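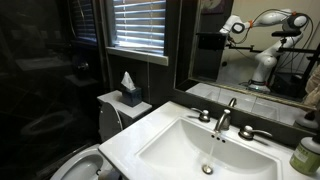 Glória says three minutes of hot water and then you're rinsing your hair cold, and she told me that before I'd even got the invoice for the thing. Should have listened. Or half listened, because it's not that simple.

So, the Osero under-sink water heater, small tank model, 30 days in. Paid 328 for it plus a fitting kit that should be in the box and isn't. Quick review, typing this on my lunch so sorry for the mess.

Why I bought it. Main water heater is at the other end of the house, long pipe run, and the upstairs bathroom took forever to get warm. Shaving in cold water every morning. Looked at a recirculating pump first, the Pernelska, but Manolis Tsakiris put one of those in and his cold tap now runs lukewarm for the first bit, which would drive me nuts. Went with a small tank instead.

Install. Took me most of an afternoon. Manual says one hour, no way. The tank itself hangs on a bracket, two screws, fine. The hoses are the problem. They're stiff and too short by a couple inches if your shutoff valves are set low like mine. Drove to the hardware store twice. Second time for the same part becuase I bought the wrong thread. Also there's a relief valve on the side and the manual shows it on the left, mine was on the right. Had to flip the whole bracket. If you don't have an outlet in the cabinet already, budget for an electrician, I had one so lucky.

Fill the tank before you plug it in!! It's on page two in small print. Should be on a big red sticker. Vitória Nogueira burned out the element on hers in the first minute and the warranty didn't cover it.

Daily use. Good. Hot in the time it takes to pick up the soap. Morning shave, hand washing, face, all great. I keep the dial a bit under the middle, anything higher is too hot for the kids. Dial has no numbers by the way, just a dot that gets bigger. Dumb. You figure it out.

Where it falls down is anything long. We tried tying the shower into it for a week (Glória's three minutes comment, she was dead on) and put it back. It's a sink heater. If you want a shower get a real tankless, the Delaunay one Bernardo Cunha has is supposed to be decent but that was a quote of 2993 with the wiring and I am not spending that on a guest bathroom.

Recovery time after you empty it is slow. Go make coffee. With four people getting ready at once the last one gets warm, not hot. Order matters in our house now.

Noise. Little tick when it heats, then a hum. Couldn't hear it with the cabinet door shut. Lurdes Aguiar says hers pops, she has hard water and never flushed it, so do flush it. There's a drain plug on the bottom but it's a pain to reach, need a shallow pan and a lot of patience.

Electric bill, can't tell. August we were away half the month so no use comparing. Will update if it jumps.

Cabinet space, you lose basically all of it. Cleaning stuff moved to the hall closet. The Ultora is flatter and I'd look at that if storage matters, it was 350 when I checked and out of stock in the small size.

Customer service: called over the missing fitting kit, long hold, nice guy, told me it's sold seperately "by design." Ok.

Would I buy again? Yeah, for one sink. Four stars. Loses one for the hoses and the manual. Don't hook a shower to it.

Edit: dial knob came off in my hand this morning. Pushes back on fine. Still four.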